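4.2 Preseason load and early-season results

Claims that a hard preseason pays off in the first month of youth hockey are common, and the evidence behind them is thin. Le Goff and Munasinghe followed 227 players and reported that clubs with more ice time before opening day won more of their early games. They did not adjust for roster turnover. A club that keeps its first two lines from the year before can book extra ice and win in the same month, and the one need not explain the other.
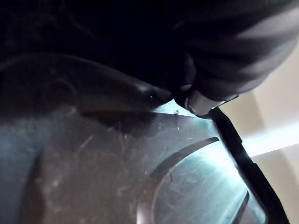
We reran their comparison using only the 133 players whose clubs had kept the same head coach. The gap in wins shrank to a size we would not want to defend. Pramanik has argued that conditioning shows up late in the third period, where final scores hide it. That may be so, but her shift records come from one rink, and she counts a goalie change as a stoppage in some games and leaves it out in others.

Search this journal Enter keywords Go

Division changes muddy things further. Clubs that moved down a level tended to start well whatever they did in the fall, and the Akanda rating, which is meant to correct for this, is not updated until midseason.
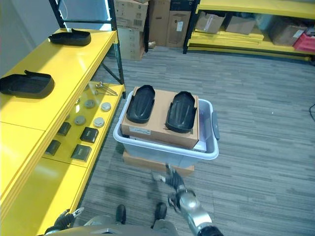
Figure 3. Storage tub on a striped carpet, with two black shoe-shaped trays resting on a brown box.

Bhattacharjee's larger survey, with up to 400 players, relies on coaches recalling practice hours in April, after the standings were known. We give it little weight.
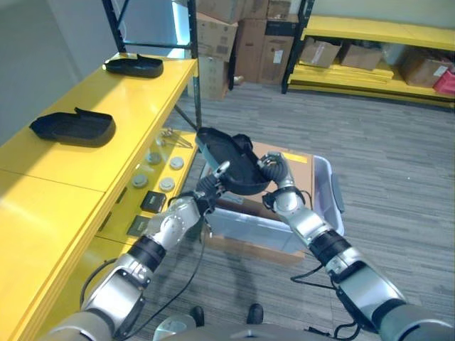
4.3 Coach ratings of readiness

Coaches were asked to rate each skater from 0 to 100 before the opener. Most ratings fell in a narrow band near the top, and they predicted ice time far better than they predicted scoring. Since coaches hand out the ice time, we do not read this as a finding about readiness.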